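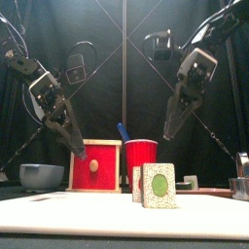
Trying to work out how to store small stuff on a shared work table without buying yet another organizer. Got a plastic one from Zepeda last year, 14 compartments, and every one of them is too small for anything except paper clips. So now it's just whatever containers were in the house. The wood box with the red front and the round knob, the red party cup next to it (good for a marker, less good for anything short), a light gray plastic bowl. It sort of works for one evening and then things migrate.

Main problems. Small things end up in the bowl and then it's a junk bowl. The cup tips if you put anything long in it and bump the table. And flat stuff has no home at all, boards, pads, that kind of thing, so it gets laid down wherever and then other things get set on it.
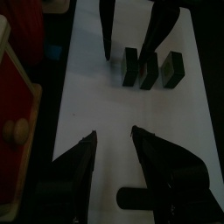
Also the table gets used by more than one person, so it can't be a system only I understand. Tried a written list taped to the wall. Lasted till Wednesday.

Not looking to spend much. Limit is $14, and I'd rather it was zero. Table has to be cleared off completely a couple times a week too, so anything screwed down is out. What do people do??

Posted by cluttertable in Small Spaces, Dreltomcombe Home Help
137 views, 3 replies

wisness_west

Stop sorting by kind of thing and sort by how often you grab it. Stuff you use every time goes in open containers at the front. Stuff you use once a month goes in a box with a lid, off the table. I had a sewing table in the Wisness apartments that was 90 percent things I never touched.

For the tipping cup: weight in the bottom. Dry beans, gravel, pennies, whatever. An inch is plenty for a party cup. Or put the cup against the box so it has something to lean on, and keep anything taller than twice the cup out of it. Party cups are light and they're wider at the top than the bottom, so they're about the worst shape for this, but they're free so who cares.

For the junk bowl, get a smaller bowl. Sounds dumb but a big bowl fills up, a small one overflows and then you have to deal with it. I went down to a cereal bowl and dump it out every time I clear the table. If something has been dumped out three times and has no place to go, it goes in a drawer in another room.

Flat stuff should stand up. Cheap napkin holder or an old dish rack, boards on edge, done. You get that part of the table back.

Reply from cluttertable

ok the beans thing is good, going to try that tonight. Have a dish rack in the garage somewhere.
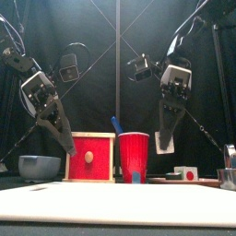
Marking things is where I got to on my own, before I posted. Idea was colored tape on each container so anybody can put stuff back without asking. So far it's only half done. The red cup has its strip of blue tape low down on the front and then I quit, partly becuase I couldn't decide what the other colors should mean. Does the tape go on the container or on the spot where the container sits? Or both. And has anyone had tape leave gunk on bare wood, I don't want to wreck the frame on the box.

wilma_no_flint

just get a tackle box. they have dividers. Cisel Hardware has them by the register

tapeandtwine164

Tackle box is fine for tiny things but it won't hold a bowl or a cup, so no.

Tape goes in both places. Same color on the container and on the spot. That's the whole trick, people don't read labels but they'll match blue to blue without thinking. We did it in a shared kitchen and it held up for months with nobody in charge of it. Colors don't need to mean anything. Blue is just the blue spot. Don't overthink it.

Use painter's tape. On bare or lightly finished wood take it off slow, at a low angle, and swap it every month or so, the longer it sits the worse it gets. If there's gunk already, a little vegetable oil on a rag, wait a few minutes, wipe, then dish soap on a barely damp cloth. Try it underneath first, oil can darken bare wood. Keep it off any fabric.

Since you have to clear the table, put the tape spots on a tray or a big piece of stiff cardboard instead of the table itself. Then the whole setup lifts off in one go and comes back in the same order. Tall things toward the back, short stuff in front so you can reach it. Leave one spot with no tape for whatever doesn't fit, only one though or you're back to the junk bowl.

Reply from cluttertable

Tray!! ok yes. Tall stuff to the back does help a lot, I can see everything now. Still have to find the dish rack and buy more colors of tape, only had the blue.
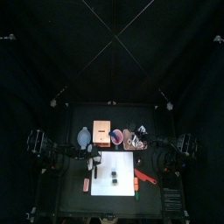
Back row: pale blue bottle, tan wooden box, pink cup.

Will report back once the tray's been on and off a few times. Going with both-places for the tape. Marking tapeandtwine's as the answer but the beans were good too, thanks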